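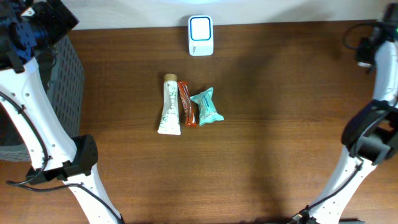

Do you need to have watched the earlier series of a dance show to enjoy the new one? Most of the time you can start cold, as long as you catch the audition episodes, and with Usevach I'd say begin at episode 2 and skip the launch special completely.

Posted in September by Ramesh Goel
3 min read

Search this blog Go

I've had that question from a few of you since I mentioned I was watching Usevach again, so there's the short version. The long version is that I am far too fond of this programme and I'm going to go on about it for a bit.

For anyone who hasn't come across it, it's a dance contest for amateur pairs. They've got to be related or married or neighbours, something like that, and most of them have never been near a stage. This year 262 pairs turned up to the open auditions in Prestutham and the judges whittled them down to 86 over what looked like a very long weekend. You don't see all of those, thank goodness! The first hour is mostly people falling over in corridors and crying at their mums, and then it settles down and gets good.

My favourites so far are the two brothers who did the bus stop routine. No props apart from a bench, hardly any music for the first half, just the pair of them shuffling up and down as if they were waiting in the rain. Then the drums came in and I nearly dropped my tea. The judges gave them 5 out of 10, and I'm still cross about it. The couple straight after did a perfectly nice salsa in matching shirts and got a standing ovation (I've got nothing against salsa, my sister taught it for years, but come on).

I do have grumbles. The results part is stretched out so much that I've started doing the washing up during it. They announce a name, then there's a pause, then the lights go purple, then there's an advert break, and when we come back they explain who everybody is all over again. It used to be one quick list at the end of the show and I liked it that way.

The new host is growing on me, though. She was stiff as a board on the first night and read everything off the cards, but by the group round she was joining in at the back and getting the steps wrong – much more my sort of thing.

Next up is the swap round, where every pair has to learn a style from another pair. Last series that gave us the grandad doing street dance, and I must have watched that clip more than 5 times in one evening. If the brothers get ballroom I'll be very happy. If they get sent home before then, expect a short and grumpy post.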